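# Do we really need the insulation people?

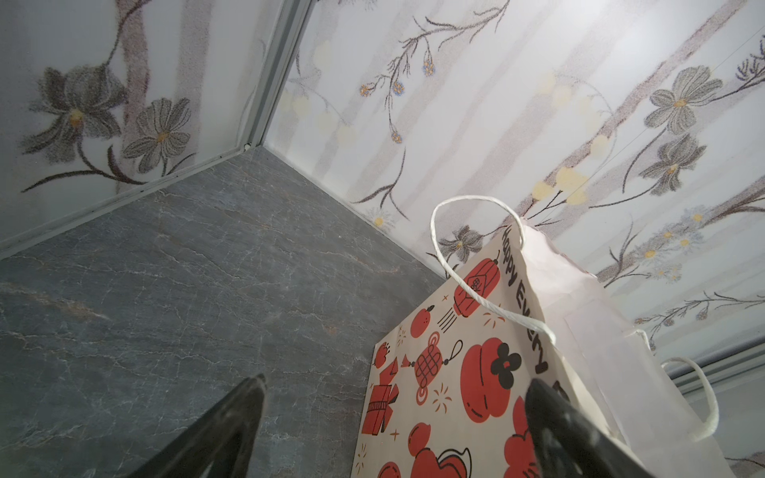 *Festive paper bag, dark marble, floral walls.*

23rd June, and I am thinking about loft insulation, which tells you how the summer is going.

The man from Drosach came round to quote. I had asked for a price on topping up the loft and boarding over the middle third so we can store things up there without putting a foot through the ceiling. What I got was an hour at the kitchen table with a tablet and a set of coloured graphs. The quote arrived by email that evening: £3,531. I read it twice, then went up the ladder with a torch to see whether our loft had somehow doubled in size.

It hasn't. It is a small loft over a small semi in Grorside, and there is already insulation in it, that yellow itchy stuff, squashed flat along the side where the last owners kept their boxes. I'm perfectly willing to believe it needs more. The back bedroom is miserable from October onwards and the landing isn't much better. What I'm less willing to believe is the line in the quote that says we will "typically recover the cost in the first few winters". Which winters? Whose house? I wrote back and asked how they'd worked it out, and the reply was a brochure.

So I got a second quote, from Medrano. They wanted £1,365 for what looks to me like the same job, minus something called a comfort survey. The comfort survey, as far as I can make out, is somebody walking round your house asking if you're comfortable. I can do that myself. I'm not, particularly.

You'd think the gap between the two would make the choice easy, but it just made me suspicious of both. If one firm can do it for that, what is the other one doing with the rest? And if the dear one is the fair one, what is the cheap one leaving out? I put this to my other half, who said I was overthinking it and could we please have the ladder out of the hall.

Then I did the thing I should have done at the start and priced up the materials. Rolls, boards, the plastic legs that lift the boards above the joists so you don't flatten everything again, a box of screws, two decent masks. It came to £972 with delivery. That's with the legs, and the legs are the part that hurts. They are small bits of moulded plastic and they cost a ridiculous amount. I looked at building a raised timber frame instead and went off the idea when I remembered I'd have to cut it all on my knees under a sloping roof.

I'm not saying doing it yourself is always the answer. I've read enough cheerful posts by people who "knocked it out in a weekend" to know that they have either a very different loft or a very different idea of knocking things out. We tiled the downstairs loo ourselves. There is a corner in there I still can't look at. And lofts have their own traps: cables buried under the stuff where they can overheat, downlights that need a gap round them, and the eaves, which have to be kept clear for air or you get damp on the underside of the felt. Drosach's man did tell me about the eaves, I'll give him that. He was less keen to talk about them once I asked if I could have the legs and boards done and lay the rolls on my own.

Medrano said yes to that, more or less. They'd board it and I'd do the rest. They haven't put a figure on it yet and I'll believe it when I see one.

The other thing everyone keeps pushing at me is Kotedus, a spray you put on the underside of the roof. Two people at work have mentioned it and there's a leaflet through the door every month. I don't like the sound of it. Perhaps it's marvellous. But anything that sticks itself for good to the timbers of a house I might one day want to sell needs a better argument than a leaflet with a smiling family on it, and I'd want to hear from a surveyor who wasn't being paid by the people with the hose.

Where I've got to: I measured the depth of the old stuff in 20 places (yes, with a ruler, and yes, I wrote it on the back of an envelope) and it's fine along the party wall and hopeless over the back bedroom. So the back bedroom gets done first. A few rolls, one Saturday or so of being itchy, no boards. If that room is still cold in October I'll know the loft wasn't the whole story — my money is on the window, which has rattled since we moved in and which neither firm so much as glanced at.

The ladder is still in the hall. If anyone has used those plastic legs and found a cheaper make that doesn't snap, please leave a comment.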